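Tindside Footy: your questions answered

I've never played before. Can I still come along?

Of course you can! Most of us had never picked up a Sherrin-shaped ball until our first evening at Wurgate, and we start every newcomer off gently with handballing and short kicks (the bouncing comes later, and it does take a while).

Do I need to be super fit?

Not at all. Our oldest regular is 37 and he'd be the first to admit he walks a fair bit of it.

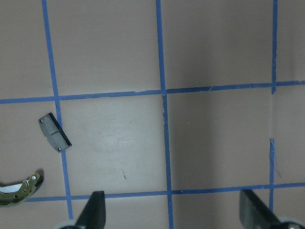

What should I bring?

Football boots, a mouthguard and plenty of water, please. We have spare jumpers you can borrow until you decide whether you'd like your own.

When is the first match?

We open against Ondbridge in August, nine a side. If you'd like a game, have a word with Kristof Bakker at training and he'll find you a spot.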